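About Clivumer

Clivumer is a small workshop in the old Swanson building. We teach robots to handle the things people have on their desks and shelves. Teodoro Cisneros started the company with Halima Danladi, and today we are a team of nine.

Our open day

Every July we open the doors at 2 in the afternoon. Last summer 174 visitors came, many of them from the Hutilum technical school. They could watch our team work and ask anything they wanted. The first stop was the book table, where an operator guides a pair of hand-held grippers.

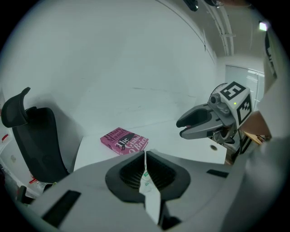

Gripper with marker cube at the book table. The novel is "The Giant, O'Brien" by Hilary Mantel.

Books are good for teaching, but they are stiff. For this reason we also work with soft packages, which change their shape when you hold them. Halima explained to the visitors how much a finger pad should press on a pack of wet wipes – many of them had expected that the book was the difficult one.

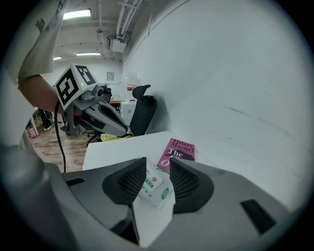 What visitors can try

After the demonstration, guests may take the grippers in their own hands. One turn is some 30 minutes, and a member of our team stays beside you all the time. We ask you to move slowly and to keep both grippers over the table. Children are welcome together with an adult.

The recordings are later used in Dritatik, our training software for two-armed robots.
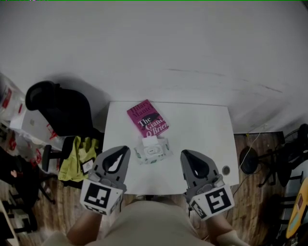 Two grippers, one book and one pack of wipes, from the operator's side of the table.

School groups can also visit us outside the open day. Please write to Halima and tell her the age of the students and which part of the work interests them most.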